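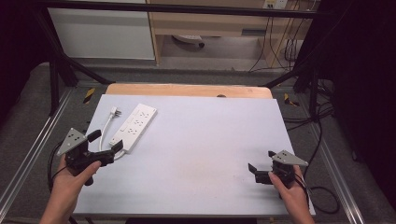

Power strip on the work table: leave it loose or screw it down?

velgate_vic
Okay, need opinions. I finally have a decent work table with a white top and now I can't settle on where the power strip lives. Right now it just sits on top wherever I drop it, usually at an angle, with the cord looped up next to it. I like being able to move it. My wife says it eats half the table.

lirnach75
Screw it under the edge and be done with it. Mine's been there since April and I got all that space back!

velgate_vic
But then I'm on my knees every time I want to plug in the soldering iron...

Wakana Nagano
Not a fan of under the edge either. Crumbs, sawdust, your knee hitting the switch (ask me how I know). I put mine along the back with 2 strips of heavy velcro – holds fine, and it pulls off when I need the whole top.

lirnach75
Velcro lets go in summer. Seen it happen.

Wakana Nagano
Cheap velcro, maybe. Mine has been through two summers in a garage in Flemville.

prender_gast
Whatever you pick, unplug it from the wall before you start fooling with screws. And don't coil the extra cord up tight if you're running anything that heats. Loose loop is okay.

velgate_vic
Good point on the cord. Trying the velcro Friday, switch end toward me so I can reach it. If it falls off, lirnach75 gets to say so.

lirnach75
Oh I will.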